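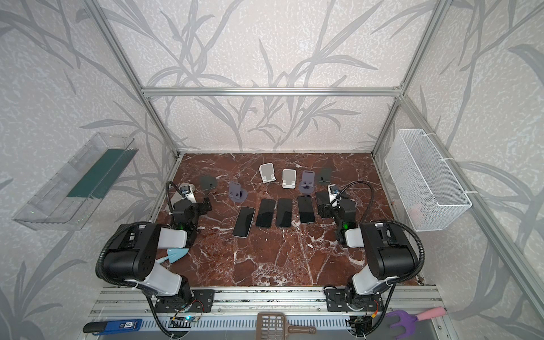 4. Resting places for phones in the home

4.1 Material

The diary entries were collected over eight weeks, starting in August, in the towns of Pinov and Riedl. Each adult in a household was asked to write down where the phone was whenever it was put down for longer than the time it takes to make a cup of coffee. We chose that wording after the pilot, in which people asked to note "every time" soon stopped noting anything. The full set holds 3485 entries. Entries made at work, in cars or on vacation were kept in the set but are left out of this section, which deals only with the home.

Two coders, Ans Groen and Villads Hjaltadóttir, read the entries separately and sorted them by room, by surface and by the reason given, if there was one. Where they disagreed, the entry was read again by both and settled by discussion. Most disagreements were over rooms with more than one use, such as a kitchen with a couch in it or a hallway wide enough for a desk. We followed the word the household itself used. A room called "the office" was coded as an office even when the diary made clear that the ironing was done there.

4.2 Fixed and drifting places

We use the term fixed place for a spot that a person named repeatedly and could describe without looking at the diary when interviewed. A drifting place is one used because it was close at hand. Most of the people we interviewed had one fixed place for the night and a number of drifting places for the day. Very few had a fixed place for the day, and those who did usually shared the home with someone who needed to be reached by phone, such as a parent living on another floor.

The difference shows up in the language of the entries. Fixed places are written with a possessive or a short name: "my shelf," "the box," "usual." Drifting places are written with more detail, often as a small story of what the person was doing: "edge of the sink while I did the pans," "on the dryer, then forgot it." The coders found the second kind easier to place by room and harder to place by surface.

Brøndum's earlier work on keys and wallets describes a landing zone close to the front door where small objects are dropped on coming home. We expected to find phones there as well. Instead, phones passed through the landing zone and went on into the house. Keys stayed by the door; phones went to the kitchen. The exception was households with a charger in the hallway, where the phone was sometimes left with the keys until after dinner.

4.3 Stands, docks and bare surfaces

A phone can lie flat, lean against something or be held up by a stand (Figure 4 shows phones and phone stands on a tabletop). We had not planned to code for this, but the entries mentioned it often enough that a category was added during the first reading. The interviews then included a question on stands.

Figure 4. Phones and phone stands on a reddish-brown marble tabletop with white veins.

Leaning was common in kitchens. People leaned phones against fruit bowls, bread bins, tiles and jars, nearly always to read a recipe or to watch something while cooking. Several said that they owned a stand but kept it in another room. One woman in Riedl described buying a stand for the kitchen, finding that it took up the only clear part of the counter, and going back to the sugar jar. The stand moved to her bedroom, where it has stayed.

Stands were more often linked to fixed places. A person with a stand on the nightstand or desk tended to name that spot in the same words throughout the diary. It would be wrong to read too much into this. People who like to keep things in one place may also be the people who buy stands, and our data do not let us separate the two. Blöndal raises the same problem in her study of shoe racks and does not settle it either.

Flat surfaces were preferred when the phone was meant to be ignored. Entries about meals, homework and visits often say that the phone was put "face down," and in the interviews people treated this as ordinary good manners. Some teenagers described the opposite habit, leaving the phone face up on the table during meals so that a parent could see that it was not being used.

4.4 Sharing a place

In homes with more than one adult, the night place was either shared or kept well apart. Shared places were usually close to an outlet that both people could reach. Conflict over them was mild and mostly about cables. One couple in Pinov had marked their cables with tape in different colors, and a father in the same town kept his charger in a drawer because his sons took it.

Children's phones followed other rules. In many families they were handed in at night and spent it in the kitchen or the parents' bedroom. The diaries suggest that these rules loosened over the study period as school and sports schedules filled up. Parents interviewed at the end tended to describe the rule as it had been at the start. We return to this gap between stated and recorded practice in Section 6.

4.5 Limits of the diary method

Writing an entry requires noticing that the phone has been put down. Drifting places are therefore likely to be missing more often than fixed ones, and the diaries probably make homes look tidier than they are. Ravn suggests asking people to write down where they found the phone when they next picked it up. We tried this with a small group late in the study. Those entries mention pockets, bathrooms and the gaps between couch cushions far more often, and they are shorter.

A second limit is that most of the households had lived at the same address for several years. People who have just moved may not have fixed places yet, and it would be useful to follow them from the first week. The one household that moved during the study kept its diary going through the move. For the first nights both phones were charged on the floor beside the mattress, and the entries for that period give no room name at all.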